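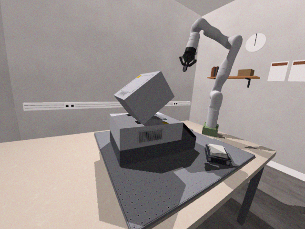 2 min read · 4 replies

Brikus street dance night, who's going?

marlo_k
So the Brikus neighborhood arts group is doing the outdoor dance and poetry evening again in May, and this year they're closing off the whole block by the old bakery. Severin Gasser is putting the program together, and he told me there will be 15 acts, with Stirico closing (I have wanted to see them forever!). It's pay what you can, suggested 30 dollars. Bring a folding chair and a sweater, it gets chilly down there once the sun goes behind the roofs.

tinhorn
I love this event and my kids grew up on it, but 30 dollars suggested is a lot for a street thing. It used to be a coffee can by the stage and you dropped in whatever was in your pocket.

Pella Rose
I hear you, tinhorn, and I miss the coffee can too, but the dancers were getting next to nothing back then. My niece danced with Boiko for two summers and spent more on parking than she took home. If you can't swing it, give five, they're always lovely at the gate.

tinhorn
Fair enough about the dancers. I still think a number on the poster scares off the folks on our street who would enjoy it most, my neighbor for one.

marlo_k
I'll pass that along to Severin, he does listen. Also, Clillik is teaching a beginner class at 4:30 before the show, room for 50, and that part is free. Bring your neighbor!

dottie_w
Is there any shade for the class? And are dogs ok? Mine is old and mostly sleeps.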